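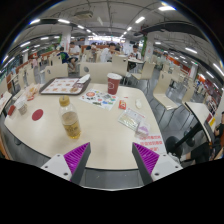
Prernis, the company that runs shared dining areas for shopping centers and transit halls, will begin a new table-clearing service at the Prasertsri food court on 14 November 2022. The service covers all 889 seats on the main floor and will operate during every hour the food court is open. It is meant for the ordinary table at the end of an ordinary meal, where a tray with its paper liner and folded napkin has to be dealt with along with a lidded paper cup, a plastic bottle that still has a good deal of yellow tea in it, and a sheet of stickers that someone may well want to keep. Until now, guests at Prasertsri were asked to carry all of it to a single row of bins near the east entrance.

Under the new service, three return stations will replace that row. Each station has a rack for trays, a sink for leftover drinks, and separate openings for paper, for plastic bottles and cups, and for food waste. Guests who prefer to leave their trays may do so. Floor staff in green aprons will clear and wipe each table after a party has left.

"People told us two things in the June survey," said Lertchai Mahawong, who manages dining operations at Prernis. "They couldn't find a clean table at lunch, and they didn't know where to pour out a drink. Most of our bins were heavy because of liquid. A half-finished tea goes in with the lid on, and then the bag splits on the way to the loading dock."

The sinks were added to the plan after a trial at Loserside, a smaller food court also run by Prernis. During the trial, the average wait for a clean table at midday fell from nine minutes to 3 minutes. The company also found that trays came back faster when the racks stood along the route to the exits and not beside the kitchens.

Small items left behind will be handled differently from trash. Floor staff have been told to set aside anything that does not plainly belong to the meal, including cards, stickers, toys, keys and printed papers with writing on them. These will go into a clear bag marked with the table number and the time, and will be held at the service desk for 20 days. Receipts and order slips will be thrown away unless a guest asks for them at the desk the same day.

"A parent will come back for a sticker sheet. They'll come back for it faster than they will for an umbrella," said Helju Dzene, who trained the floor staff. "So the rule is simple — if it isn't food or packaging, it goes in a bag."

Trays, liners and cups remain the property and choice of each food counter. Prernis will sort returned trays by color at the stations and take them back to the counters twice an hour, and more often between noon and 2 p.m. Counters that use paper liners do not need to change them. Counters that serve drinks in cups with plastic lids are asked to remind guests that the lid and the cup go in different openings.

The tables themselves are staying. Prernis looked at replacing them with smaller round ones but decided that the rectangular tables work better for families and for groups ordering from several counters. Stickers and tape stuck to the tabletops will be removed each night after closing with a plastic scraper and warm soapy water. Metal scrapers will no longer be used, as they have marked the surface at a number of tables near the windows.

The return stations were built by Skekeo, which also supplied the ones at Loserside. Installation was done at night and did not close any seating. "The sinks took longer than we planned on — the old drain line was not where the drawings had it," said Wichai Tanasarn, site manager for Skekeo.

Guests who need help carrying a tray, or who would like a table wiped before they sit down, may ask any member of the floor staff or stop at the service desk beside the elevators. High chairs are kept at the same desk. There is no charge for the service, and prices at the counters are not affected by it.

Food counter operators with questions about tray pickup times should speak with Somkiat Thongdee at the Prasertsri service desk. Press questions may be sent to Prasert Yimyam in the Prernis communications office.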